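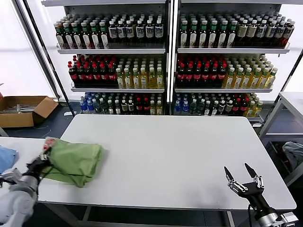 Man-lok Hsu wrote in to say that our last page on cloth handling was fine for towels and no help at all with bags, and that the planner kept sending the arm to the middle of the heap when it should go for a corner or a strap. Fair point, so bags get their own section this time.

Workshop tips: software for picking up and laying out cloth

These are for people running two arms over a table with the Sonska planner, but most of them carry over to other tooling.

Bags and other crumpled things

Don't use the centroid of the colour mask as your grasp point. On a crumpled bag the centroid is often over a fold with two or three layers under it, and you'll lift a wad. Score points along the outline of the mask and prefer the ones with a clear height step down to the table.

Keep the second arm's gripper open and parked above the table while the first one has hold. If you let it go home between steps you pay for the whole trip back, and the planner has to check the path again.

Straps and cords confuse a mask built on colour alone. Run a second pass for thin dark shapes touching the cloth and merge them in before you plan the lift. A strap left out of the mask gets treated as table.

Tags are worth keeping in the mask too. A small bright patch near a corner makes a good landmark when you need to match the cloth between one view and the next.

Table and background

Crop before you segment. If there are shelves behind the table, anything green on them will end up in your cloth mask sooner or later. Bottle caps and labels are the usual trouble. Fit the table plane once at start-up, keep only what sits on or above it inside the table edges, and throw the rest away before any colour work.

Refit the plane if anybody bumps the table. We put it on a button in the Olvera panel so you don't have to restart.

White tables wash out near a bright wall or window. Lock the exposure on both the head camera and the wrist camera. Auto exposure will change the cloth's colour as the arm moves, and a pale green towel can slide right out of your threshold.

Laying cloth flat

Once the cloth is down, switch from the head camera to the wrist camera for edge finding. The head view is good enough to say which side the edge is on. The wrist view is what you want for the last bit of travel. 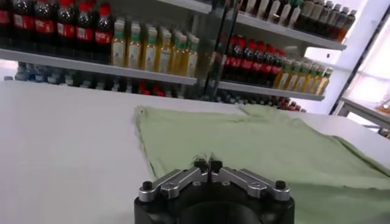
Fingers close together, just above the cloth, pointing toward the far edge.

Come down with the fingertips nearly closed if you are going to smooth, and open if you are going to pinch. It sounds obvious, but these should be two separate motions in your program with their own names. Ours used to be one motion with a flag, and the flag was wrong as often as it was right.

Look for raised creases before you look for edges. A folded-over section gives a strong line that an edge finder will happily report as the border of the cloth. Check the colour on both sides of the line: cloth on both sides means crease, cloth on one side and table on the other means edge.

Frayed corners give a jumpy corner position. Average over several images with the arm held still, then commit to one answer and don't update it on the way down.

Set a floor for the fingertips in software, 2 mm above the fitted plane, and let only the pinch motion go under it. Smoothing never needs to.

Timing and retries

Give the pinch 200 milliseconds to settle before you read the finger position. Read it any sooner and thin cloth looks the same as a miss.

Cap your retries at two per grasp point, then choose a new point. A third go at the same spot mostly just pushes the cloth along the table.

Time out the planner at 2000 milliseconds. If it hasn't found a path for both arms by then, back one arm off and plan for the other by itself.

Logs

Save the mask, the chosen point and the finger reading for every try, including the ones that worked. We went back through 215 tries in June and most of the bad ones came down to the crease problem described earlier. Without the masks we would have blamed the gripper.

Name log folders by task and cloth, such as bag-green or towel-blue. Dates alone are no use when you want to compare two fabrics.

If you're on the older Pukwood build, the retry cap lives in the arm settings and not the task settings. Change it for both arms.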